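29 January 2020

Still on the clothes. I began after breakfast with the blue things, which I always put off, as they are the heaviest. 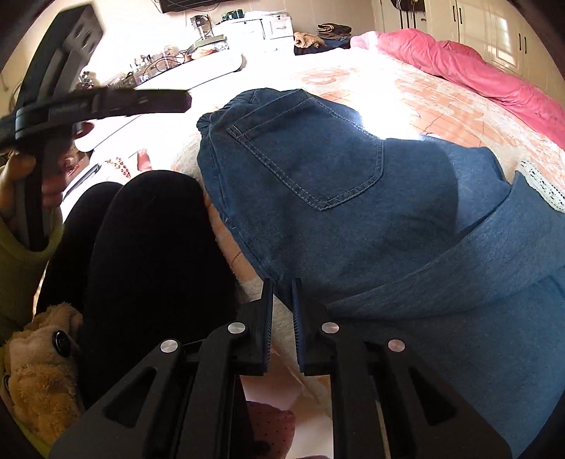
My mother used to say that you fold jeans once along the legs and then in three, and that the back pocket must finish on the outside. I do it like this for 20 years now and I still don't know what the pocket has to do with it. When I was living in Tondthorpe the first time, with Padmavathi Sundaram in the next room, she rolled her trousers like pancakes and put them standing in the drawer. We had long discussions about it. Her drawer was always nicer than mine, I must admit it.

The light blue one with the white lace was harder. I took it up, put it down, did two pairs of socks, and came back to it. It has a soft fabric which slides when you want to make a corner, and the lace does not like to be pressed. I bought it in July, at the small shop behind the Fivano, and I wore it at the dinner for Wendelin Haslinger when he finished his exams. He told me that I looked like a tablecloth from his grandmother. He meant it well, I think. He loved his grandmother very much.

I decided to keep it. In the bag for giving away I put the gray pullover, the two skirts which I only keep for a thinner person, and the brown jacket. Then I took the jacket out again. Then I put it back. It cost 204 at the time, and this is a foolish reason to keep a jacket with a broken lining.

The bed is the only place where I can fold well, because the table is too small and on the floor my knees complain. But it means the bed is never made before noon on such days. The pink duvet I simply push to the end and it lies there like a big cake. At home this would not be allowed. First the bed, then the rest, with the windows open also in winter. I thought about this while I was folding and felt a little guilty, but I did not make the bed.

The wardrobe is another question. The doors are tall and white and look very serious, and inside there is one rail and not enough shelves. I wrote to Oddsson, from whom I rent, to ask if he has more shelves in the cellar. He answered that he will look. He answered the same about the kitchen lamp before Christmas. At Warketti there is a set with baskets for over 100, and I was looking at it too long yesterday evening. With the rent at 1,150 I will wait for the cellar.

I stopped at one o'clock and ate soup. The jeans are now in a pile on the lower shelf, pockets outside. The lace one is on a hanger, next to my good coat. Socks I have still to do, and everything made of wool, and the drawer with the scarves – I have not opened this one since I moved in.

Must call Padmavathi. She will ask if I am rolling.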